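7.4 Greifen von Textilien und Taschen
Greifmodul Donder, Zweiarmbetrieb

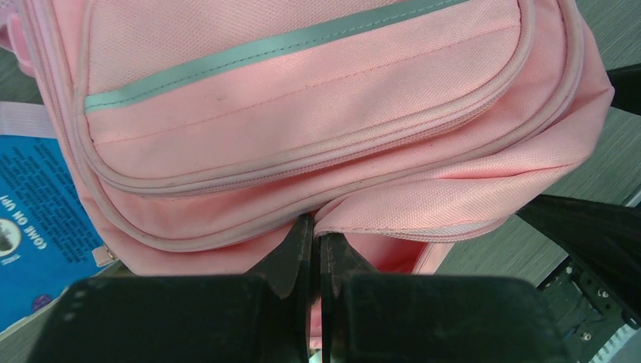 Zuletzt geändert: 18. April 2026

Formlabile Objekte wie Stofftaschen werden mit dem Donder an einer Falte gefasst. Die Handgelenkkamera muss den Griffpunkt während des gesamten Schließvorgangs zeigen. Bei der rosa Tasche fassen die Fingerspitzen am linken Ende der seitlichen Stofffalte; vom Griffpunkt laufen Zugfalten strahlenförmig in das Gewebe.

Voraussetzungen
Beide Arme sind referenziert. Die Rudden-Steuerung steht im Modus »Textil«.

Vorgehen
1. Geschwindigkeit beider Arme auf 130 mm/s begrenzen.
2. Ersten Greifer über der Falte ausrichten. Die Finger stehen quer zum Faltenverlauf.
3. Finger bis auf 14 mm Abstand schließen und absenken, bis der Stoff zwischen den Spitzen liegt.
4. Greifkraft auf Stufe 2 setzen und vollständig schließen.
5. Zweiten Greifer von der Seite heranführen. Der Mindestabstand zwischen den Fingerpaaren ist in der Steuerung hinterlegt und darf nicht überschrieben werden.
6. Haltezeit von drei Sekunden abwarten, dann anheben.

Hinweis: Reißverschlüsse und Paspeln liegen bei Taschen oft dicht neben der Falte. Griffpunkt so wählen, dass nur Stoff gefasst wird – Zähne und Schieber beschädigen den Fingerbelag.

Hinweis: Bedruckte Karten oder Hefte neben dem Objekt können die Konturerkennung stören. In diesem Fall den Suchbereich in der Steuerung von Hand eingrenzen.

VORSICHT
Quetschgefahr zwischen den Fingerpaaren. Vor jedem Eingriff in den Arbeitsraum beide Arme stillsetzen.

Fingerbeläge auf Verschleiß prüfen, siehe Abschnitt 9.2.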